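### 3.2 Dire le rond et l'ovale : les mots de la vaisselle à Puvmont

Je m'attendais, je l'avoue, à une section tranquille. À Puvmont, j'ai recueilli 600 réponses à une question toute bête - comment appelez-vous ce dans quoi vous mangez ? - et le mot « assiette » perd du terrain dès qu'on s'éloigne du bourg (voir la figure 4a).
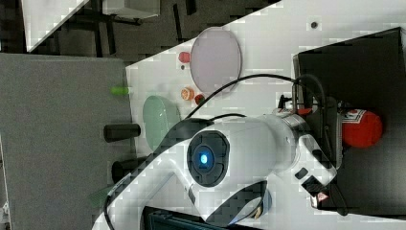 *Figure 4a. Assiettes rondes et peu profondes sur une table blanche.*

Dans le corpus Warkance, qui compte 3 928 occurrences de noms d'ustensiles, « plat » avale presque tout : le creux, le large, même le couvercle parfois ! J'ai gardé à part le vocabulaire du goûter et de la dînette, où les enfants reprennent volontiers les mots des grands-parents (figure 4b). 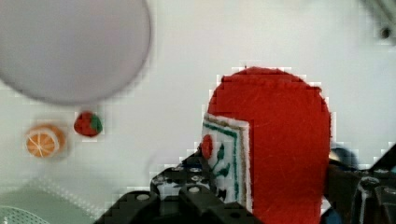 *Figure 4b. Fraise et tranche d'orange en feutre.*

Reste mon casse-tête préféré, la passoire. J'ai relevé 20 variantes, dont deux seulement figurent dans le glossaire de Fedska, et je soupçonne que la forme de l'objet (ovale ou ronde, avec ou sans poignées) pèse plus lourd que l'âge du locuteur.

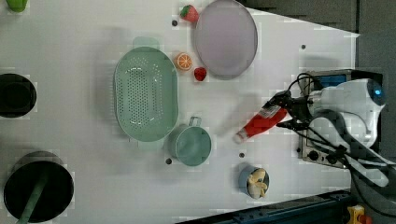 Sarkar objecte que l'âge et la forme sont liés, les plus anciens ayant surtout connu des passoires rondes, et qu'il faudrait croiser les deux avant de trancher. L'objection me paraît juste, et je la reprends en 3.3 avec les réponses des hameaux.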